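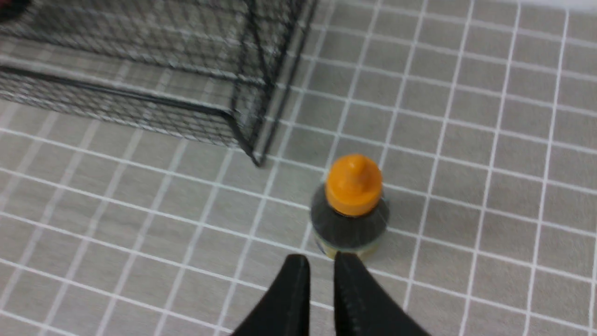 Is a second arm worth it for a small packing kitchen?

Posted by sauceline_mt

We put sauces into gift racks, 600 a month in February and fewer after that. The Alberg rep wants us to add a second arm, plus a support plan at 149 a month. My budget line has 1,187 left in it. He says it pays for itself, but he said that about the first one. What should I be pricing before I answer him?

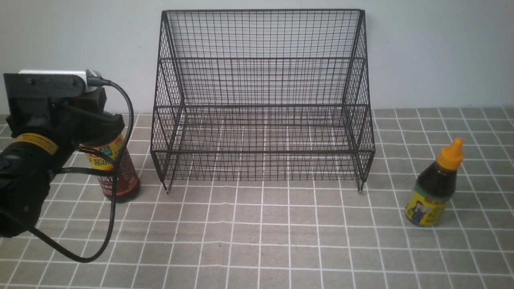 drybench

Price the fingers and the cables. Sales quotes skip both. Ours came to 74 a set from Grerness, and squeeze bottles and tall straight ones may not suit the same pair. Make him quote for your own bottles — all of them, in writing.

Mutiso Packing

get the support plan, you'll want it

oldconveyor

I'd leave the plan alone until he shows you what it covers. Bevovlow sold us one that left out wrist parts. Time a person doing one rack, then time the arm you already have. If the arm is slower, a second one gives you two slow arms and another power strip. Ask for a month's loan too. They usually say no, but ask.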